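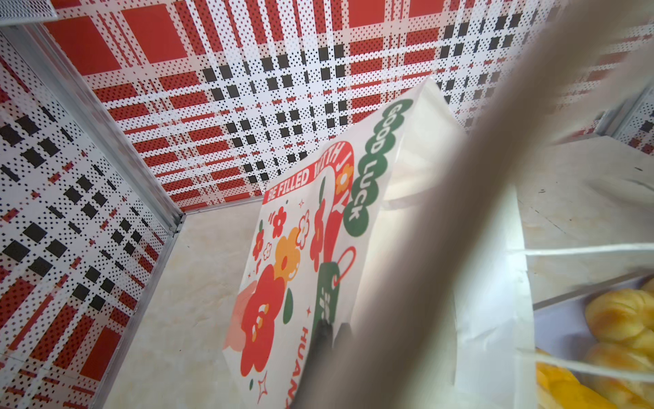

# Calories on the menu don't match the calories on the website. Which one do I trust?

**Marcelle Sabatier**

I eat lunch at the Gallimero in Tirkcombe 2 days a week and log what I have. The board over the counter says the chicken and rice bowl is 588 calories. The nutrition page on their website lists the same bowl at a good bit more. I asked at the register and the guy said to go with the board, but he didn't seem sure. I'm trying to lose 20 pounds, so the difference matters to me. I get it with the house dressing and no cheese, if that helps.

Posted October 15, 2021

**Thierry Perrin**

Check whether both numbers include the dressing. I used to work the kitchen at a different sandwich chain, and our board listed everything dry. The dressing had its own line at the bottom in small print, and most customers never saw it. The website counted the item the way we handed it over.

If the bowl comes with the dressing in a cup, order it to go and pour it yourself.

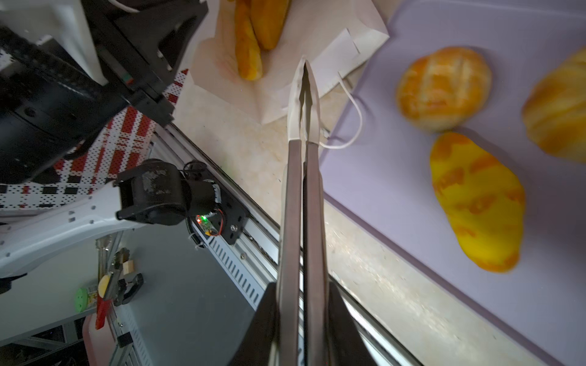 Measure it with a tablespoon the first time so you know how much you use. House dressing is mostly oil, and a full cup of the stuff can add as much as a side order. Also look for a serving size on the website. Ours had a regular and a large, and the page showed the large first. You had to click to change it.

If the two still don't match after that, log the higher one. Portions of rice depend on who is holding the scoop anyway.

**Nolevberg**

just get the soup

**Royer**

Agree with Thierry on the dressing. You can also email the company and ask when the board was last updated. I did that with a bakery in May and got a PDF with everything in it by weight. It took 2 weeks to hear back.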